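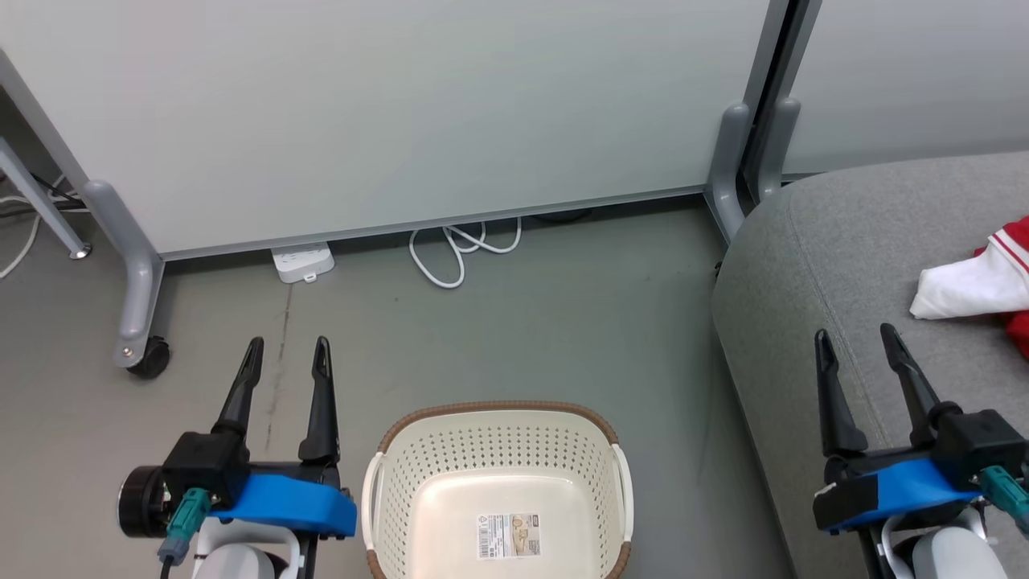

Reading time: 2 minutes

Unit 5. Judging a two-arm kit before you buy

The Unard kit is sold by Skusstead as a complete package: two arms, two grippers, the control software and 18 months of support. In this unit we read the offer as a buyer would read it, and we ask what each line means on the floor of a real room. Take the grippers first. Both are the parallel type, with two black fingers each, and the offer says only "suitable for household objects". A basket with a handle on each side is a good test of these words, as each arm can take one side and the lift must be shared. The paper label on the bottom is a second, harder test -- it is flat and thin, and the fingers have little to hold.

Please read the offer again and mark every promise which has no number. The price list from August gives the payload, but it does not say if this is for one arm or for both together. Ezequiel Meléndez asked Skusstead this question in writing and the answer was "depends on the pose". This is correct, but it is not enough for a contract.

For the next meeting:
-- Write one page on the support terms. Compare them with the Clollell offer.
-- Propose 2 tests with the basket, one with both arms and one with a single arm.
-- Send the page to Jovita Cortés before 2025-09-22.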